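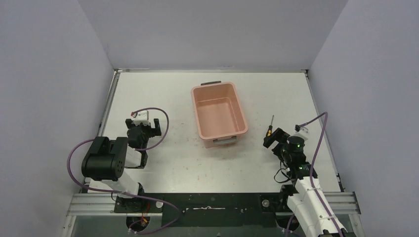
Jarlath Carroll talks with his hands, and for most of the morning one of them is holding a screwdriver. "People come in expecting a humanoid that does backflips," he says. "Then they spend 50 minutes watching two arms and a pink bin, and I have to herd them out so the next lot can have a go!"

We're at the Drudwood open day, upstairs from a tile showroom, and the room is fuller than anyone planned for. Carroll runs the manipulation bench at Udden, the small outfit that's had the upper floor since January. He grew up fixing pumps on his uncle's dairy farm and came to robotics sideways, through a job maintaining packing lines. It shows in the way he talks about the work, which is mostly about tools, grease and what goes wrong on a Friday afternoon.

The job he likes to show visitors is a tidy-up: a hand tool on the bench, a bin beside it, and the arms are asked to bring the two together. "My daughter could do it when she was two," he says. "But try writing down how you pick up a screwdriver. Where do you grab it? The fat bit? The shaft? What do you do when it rolls?" He rolls one across his palm to make the point, and a boy in a school jumper near the front starts doing the same with a pencil.

The handles, I learn, are a favourite subject. Carroll will happily go on about rubbery grips and how they behave compared with a smooth one, and why he'd sooner teach with a scruffy tool from somebody's garage than a new one off the rack.

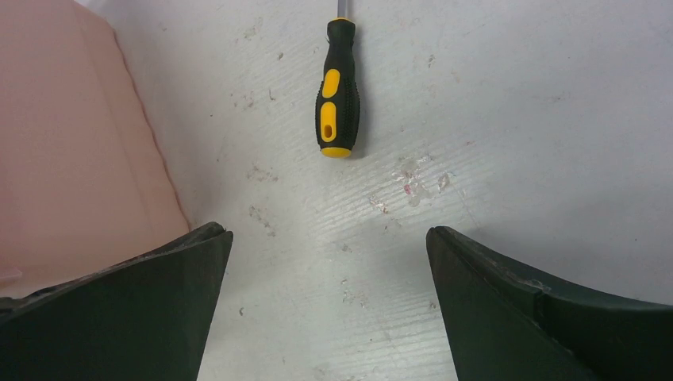
"You want the fingers either side before you even think about closing," he says. "Come in crooked and you'll shove the thing across the table. I've watched that happen more times than I've had hot dinners." He's just as keen on the view from the wrist, down past the fingers, and reckons visitors understand the problem far quicker once they've seen it from there. "You lose all the stuff your own eyes give you for free. Suddenly it's a handle and a bit of table, and off you go."

The software side is called Wan, and Carroll is cheerful about its gaps. The team has logged 1134 attempts at tool pick-ups so far and he's as fond of the bad ones as the good. A second project, Urkinska, looks at passing an object from one arm to the other. He won't be drawn on dates — "ask me when I've slept" — but he grins when he says it.

What does he want people to take home? He thinks for a while, watching a grandmother quiz one of his colleagues about cable routing. "I'd like them to look at their own hands on the bus," he says. "Then I'd like them to come back and ask me something I can't answer. She's already done it, by the looks."

Udden plans to open the bench again after the winter school holidays, and Carroll is hoping for a bigger room.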